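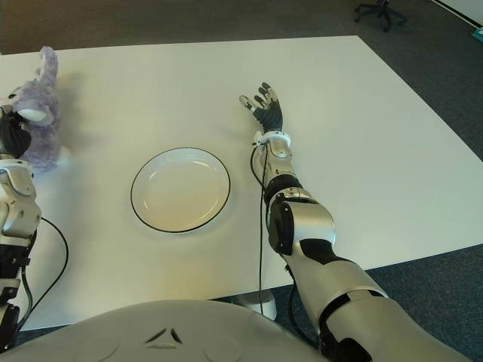 Cable drag, a plate, and one very patient bunny

Okay, so it's been a while! The last post ended with me swearing at a connector, and I'm happy to report the connector is fine and I am mostly fine too. The big white guy at the workshop (we call the whole project Putel, long story, involves a typo on a shipping label) has both arms on and both arms answering when I talk to them. I spent four evenings in a row over at Skisitz, which for anyone new is the shared shop I pay a monthly fee to so that I don't have to do this in my kitchen anymore.

The job right now is a dumb little table task. There's a round white plate in the middle and a purple stuffed bunny over on the left. Left hand gets the bunny, bunny goes on the plate, right hand steadies the plate so it doesn't skate off across the table. That's it! My niece could do it at one and a half. Putel's best run so far is 15 good ones before something went wrong, and I was so pleased I bought myself a burrito.

What went wrong was the cable, again. You know the black one that hangs off the right wrist and down toward the floor? I left it long on purpose back in October, because the first time I routed it tight it yanked the plug halfway out whenever the elbow straightened. So now it's long, and it swings, and when the arm reaches way out over the table the swing shows up at the fingertips as this tiny wobble. I only caught it by reading back the wrist numbers from a whole evening, 494 moves of them, and every ugly one was a long reach. Short reaches, clean as a whistle.

I've tried tape (left goo everywhere, don't). I've tried a little spring clip at the elbow, and that was better until the joint rotated past it and spat the clip onto the carpet, where it lives now as far as I know. Next up is a printed guide that snaps around the forearm and leaves a loop just big enough for the elbow. I've got it drawn and the first one came off the printer too tight by a hair, so I'm sanding. So much sanding.

The other thing I changed is speed. I'd been running the right arm at a setting of 400 in the Brunano software, which is a made-up unit as far as I can tell, and the manual just says "higher is faster," thanks a lot. Dropped it to 104 and wow, what a difference! It's painfully slow, you could go make a coffee, but the hand parks itself next to the plate with the fingers wide open and just stays put. I'll creep it back up once the cable guide is on.

A couple of you asked about the white table. It's from the shop and I love it, it's huge, but white plate on white table is a rotten choice if you want the software to find the plate. The thin dark line around the rim is doing all the work. I may cave and buy a blue one.

Still on the list for December: the cable guide, a softer grip setting for the left hand (the bunny is fuzzy and squishy and I keep picturing an ear coming off), and finally labeling the spare screws from the Crăciun kit, which are all in one yogurt tub. If anyone has a forearm cable setup they like, put it in the comments, I will read every single one while sanding.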